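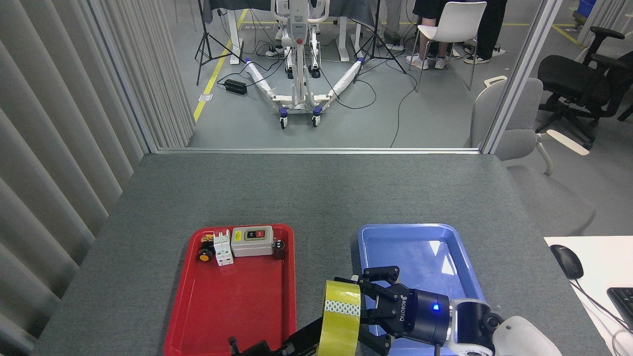
Week 9 handout: Sorting stock and ABC classes
Intro to Small Warehouse Operations
20 November 2018

Read before the tutorial. Bring a calculator, phones are fine.

Carry over from last week: reorder point = demand during lead time + safety stock. Still on the test. Several of you forgot to put lead time and demand in the same units (weeks with weeks, days with days).

1. Why classify at all

A parts wholesaler carries a lot of different items. Switches, fuses, tape, terminals, labels. Most of them hardly move. If every item gets the same attention, the fast ones run out while somebody is counting the slow ones.

Running case for this unit: Tralness, electrical and hardware wholesaler, one building, two loading doors. 1,739 stock lines on the books. Buys mainly from Landivetti (switchgear) and Lozano (packing supplies, tapes, cartons). Stock system is Rekura, an older version, no barcode module.

Terms:
Stock line / SKU - one distinct item as you would order it. Same breaker in two ratings = two lines.
Annual usage value - units used per year x unit cost. NOT selling price.
Dead stock - no movement in 12 months. Check your own employer's definition, some use 18 or 24.
Pick face - the spot the picker takes from. Reserve is everything behind or above it.

2. The ABC split

Steps
- list every line with yearly usage and unit cost
- multiply
- sort high to low
- running total, turn it into a percent of the grand total
- draw the cut lines

Usual cuts: A = first 80 percent of value, B = next 15, C = last 5. These are habits, they aren't laws. Look for a natural gap in the list and cut there if it's close.

At Tralness the A class came out at 79 lines. Very small share of the list. Work out the percentage yourselves (should be under 5).

Common mistake: sorting by unit cost only. An expensive motor starter that sells once a year is not an A item. A cheap terminal block that goes out by the carton might be.

Worked line, we'll do it on the board:
Item: two-pole breaker, Landivetti
Usage 500 a year, cost $17
Annual usage value = $8,500
Where does it land? Depends on the grand total, so don't answer before you have one.

3. What each class gets

A - counted monthly, reorder point reviewed every quarter, buyer looks at it by name
B - counted quarterly, system reorder point, reviewed twice a year
C - counted once a year, two-bin or min/max, order plenty

Two-bin quick reminder: front bin empties, you order, you live off the back bin until delivery. Second bin must cover the lead time. Works with no computer at all. Falls over when people take from both bins, so seal the back one.

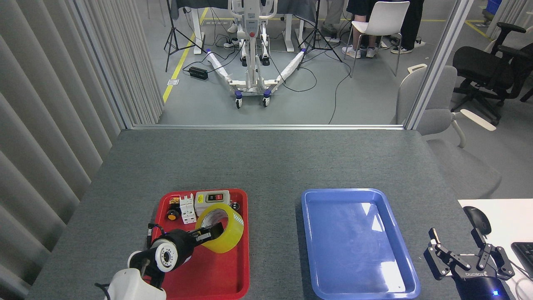 Cheap doesn't mean unimportant. Running out of packing tape stops the whole shipping bench even though tape is a C item by value. So most firms add a second letter or number for how critical the thing is. Tralness uses 1 to 3, 1 being "we can't ship without it". Tape is C1. Gets a bigger safety stock than the money alone would justify.

4. Where things go (slotting)

Value class and pick frequency are diferent lists. Slot by frequency:
- most picked lines between knee and shoulder height, near the packing bench
- heavy stuff low
- look-alikes apart. Two ratings of the same breaker side by side is asking for mispicks
- leave gaps, a full shelf has nowhere for the new line to go

Re-slotting costs labor. Once or twice a year for most small firms. Tralness does it in February, quiet month.

5. Cycle counts

Count a few lines each day in place of one big shutdown. Blind count = counter doesn't see the system figure. Then compare. If it's off: recount, check for open orders and unposted receipts, check the neighboring locations, and only then adjust. Never adjust first.

Accuracy = lines correct / lines counted. Agree the tolerance beforehand. A items usually zero tolerance, C items a few percent.

Rekura prints the system quantity on the count sheet by default. Turn it off under report options or it isn't a blind count.

For the tutorial

a) Take the practice list from the course folder, do the full split. Show the running total column.
b) Find two C items you'd mark as critical and say why, a sentence each.
c) Write a count schedule for one month. Assume one person, an hour a day.
d) Tralness wants to drop all dead stock. Give one arguement for and one against.

Hand in a) and c) on paper. b) and d) we'll just talk through.

Reading: chapter on inventory control, skip the part on seasonal indexes, that's next week along with forecasting.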